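Evening, kettle on

Well, I finally got to grips with the landing today. It's been driving me mad since we moved the long table up there, because everything that comes up the stairs gets dumped on it and never goes any further. Post, chargers, half a bag of compost, you name it! Zhenhua rang at lunch to ask if I'd found her reading glasses and I had to say I couldn't even find the table.

So, two hours of shifting things about (and a lot of tea). I took 2 boxes of old magazines down to the hall for Bastian, who swears he'll read them, and wiped the whole top over. It really is a lovely blue when you can see it. Then I started on the cloths, which had all been stuffed in a carrier bag after the party – I'd forgotten how many we had.

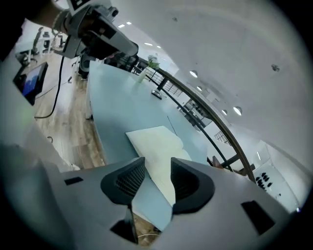
The blue table by the banister, white cloth folded, plant in its little vase.

I do like the plant up there next to the wooden handrail. Blandine gave me the cutting in December and I was sure I'd kill it. I tried it on the bathroom windowsill first, then the kitchen, and both times it sulked. If it sulks on the landing as well I'm giving it back to her.

Still to do: the wire (where does it even belong?), a proper home for the cloths, and the handrail could do with a polish. Yurii says beeswax, Tsegereda says leave it well alone, and I'm inclined to go with whoever means less work for me. Might look for a drawer unit too, though the one I liked was 80 quid and I'm not made of money.

Back aching now. Bath, then bed with my book.

Back to top | Contact | © Tsegaye diary pages, all rights reserved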